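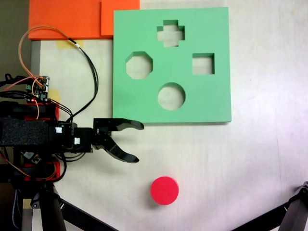
Hastbridge short course in robot handling
Handout 3: Teaching by demonstration
Notes by Hilkka Mustonen. Lab sessions with Babar Ghauri.

Read this before the lab. Bring your log sheets from handout 2.

Two ways to show a task

In hand guiding, you hold the arm itself and move it through the task. The joint readings are stored as you go. You feel the weight and the limits of the arm directly, so most people learn it quickly. The drawback is that your hands and sleeves are in the camera view, and they won't be there when the arm works alone. You also tend to push harder than the motors would.

In remote control, you move something else and the arm copies it. This may be a second arm of the same shape (a leader arm), a hand controller or a keyboard. The camera view stays clean and the stored commands are ones the motors can carry out. It is slower to learn. You can't feel contact through most leader arms, and you have to judge depth by eye.

We use remote control for the shape-sorter task. Hand guiding comes back in the last handout, for the wiping task.

What counts as one demonstration

One demonstration, or episode, runs from the start pose to the finished state. For the shape sorter, the start pose is jaws open, arm clear of the piece. The finished state is the piece seated in its hole and the jaws open again, clear of the board. Stop recording there. Do not record the reset.

The round piece is the one to begin with. It can go in at any turn, so only its position matters. The square has to be turned to match, and the cross and the octagon as well. Leave those until your round-piece episodes are steady.

Driving the arm

Move at an even speed. If you need to think, think before you press record. Long pauses in the middle of an episode are learned as part of the task, and the arm will then stop in the same place for no reason.

Close the jaws fully on the piece before lifting. A half grip may hold for you and slip later.

Approach the hole from above and let go only when the piece is over it. If it lands on the rim, you may nudge it in. Keep a few of these episodes. A set with no corrections in it gives the arm nothing to go on when it misses.

Vary where the piece starts. Vary the board a little too, once Babar has checked your first set.

Throw away an episode if:
the piece leaves the camera view
you bump the table or a tripod
a cable catches on the arm
you reached in with your hand

Mark it as discarded on the log sheet and give the reason in a word or two.

Work in pairs, one driving and one logging. Swap after 8 episodes. Tired drivers make jerky paths, and it shows in the plots.

Before the next session

Replay 2 of your own episodes on the arm with no piece on the table. Write down where the replay differs from what you meant to do.

Read the Trengate notes on leader arms, the section on delay only. Abílio Teixeira has the printed copies.

Questions about the log sheets go to Babar, anything else to me.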